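How to Run a Hand-Held Gripper Session Without Regretting It Later
Good practice for home and living-room recording

At Fivon we have a rule document for hand-held gripper work. It used to be one page. Then people started using it, and it grew the way a lost-property box grows. What follows is the version I give to anyone who is about to spend a Saturday teaching soft furnishings to a machine. It assumes you already have a pair of grippers, a harness, and enough disk space. If you lack the disk space, stop here and go find some, because you will not enjoy finding out at episode 60.

Before you start

Walk the room once with your hands in your pockets. You are looking for anything that will move by itself, reflect a lot, or belong to a person who wants it back. Curtains get fixed in one position and stay there for the day. Blinds too. If the light is going to change between morning and afternoon, write down the time you began and the state of the blinds, up or down. "Sort of halfway" is a state we have received in writing and could do nothing with.

Decide what is part of the task and what is furniture. A cushion on the sofa may be either. Put it in the task sheet under one heading and leave it there. We once had a set from the Jutard apartment in which the same cushion was a target object until lunch and background after it, and the training run treated this about as well as you would expect.

Now the equipment check, in this order:

Wipe the finger pads with a dry cloth. No sprays.
Open and close each gripper fully, five times, and watch the logged width as you do it. It should reach the same two numbers every time.
Check that every marker is flat and clean and has all four corners. A peeling corner will pass a quick look and fail at the worst possible moment.
Turn both units on and wait for the lights before anyone picks up anything.
Hold the grippers toward each other and record a short clip, so that each has had a look at its partner.

The last step is the one people skip. It feels silly, like introducing your left hand to your right. Do it anyway, and do it again after any battery change. If the marker on one gripper can't be found in the other one's video, you have a pair of strangers and will need to sort that out before the task begins.

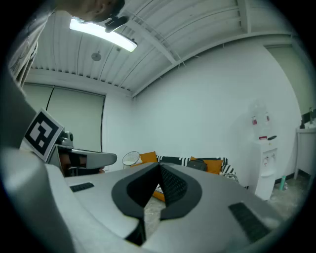 Teshome wrote in to say the partner check should be repeated every 20 minutes whether the batteries have been touched or not, and that anyone who thinks a mount can't creep in that time has never carried one past a door frame. Fair enough. Our rule asks for it at battery changes and after knocks, and I have seen plenty of knocks go unreported by people who felt the door frame had started it. If your mounts are older than your patience, use the stricter version.

Who may be in the room

The operator, and one helper if the task needs resetting. Everyone who might be recorded signs the consent sheet before the first clip, including the person who is only there to bring lunch. Faces get blurred in processing, but blurring is a repair and we don't plan around repairs. Keep mail, family pictures and screens with anything readable on them out of the room or turned away. Monitors off unless the task is about monitors.

Doing the work

Soft items deserve their own section, since they cause most of our rejected episodes. A box has the decency to stay box-shaped. A throw has opinions.

Start with your hands apart and still for two full seconds. Bring both grippers in at a speed you would use near a sleeping cat. Close on the fabric, pause, then lift or fold. If you miss the grip, don't shake it off and begin again within the same clip as though nothing happened. Either recover calmly and mark the episode "recovery," or stop and mark it "failed." Both labels are useful. The label "fine??" is not in the list and has been removed from the free-text box twice.

Keep your wrists turned so the marker cubes stay in view of the head camera. You will forget this as soon as the fabric slips. Everybody does, and the tracking plot shows the exact second at which it happened.
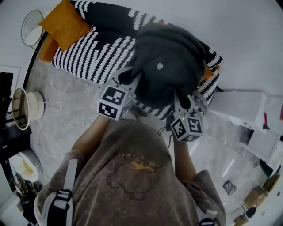
Use the grippers for everything between the start and stop signals. No helping with a knee, an elbow or your chin. The chin incident is why the Samum task sheet now has a line about chins. If a tag or label on the item keeps catching in the fingers, leave it on and let it catch; the machine is going to meet labels too. Snipping them off halfway through a set gives you two different objects under one name.

Reset properly between episodes. Take the item away, let go of it, and put it back in a new position. New means new. Turning it by the width of a thumb gives us 120 copies of the same episode, and the duplicate filter will throw out nearly all of them without saying thank you.

Take breaks. A harness feels like nothing for the first half hour and like a small piano after that. Shoulders down, straps loosened, grippers set on a flat surface with the fingers open. Don't lay them on the sofa. People sit on sofas.

Naming and handing in

One folder per task, per room. The folder name holds the room code, the task code and the operator number, in that order, with no spaces and no word "final." Count what you have before you upload it. The sheet should match the folder, and if the sheet says 438 and the folder says 437, write that in the notes and leave it alone. Please don't record one more to make it even. We can work with a missing clip. A clip of the same task shot in the dark at nine in the evening, in different sleeves, takes somebody most of a morning to explain.

The upload limit is 800 episodes per batch. Split anything larger at a battery change, so that each half begins with its own partner check, and copy the consent sheet into both.

Keep the local copy until you get the receipt. The receipt is the message with a batch number in it. The cheerful automatic one that arrives straight after you press the button only means that the button works.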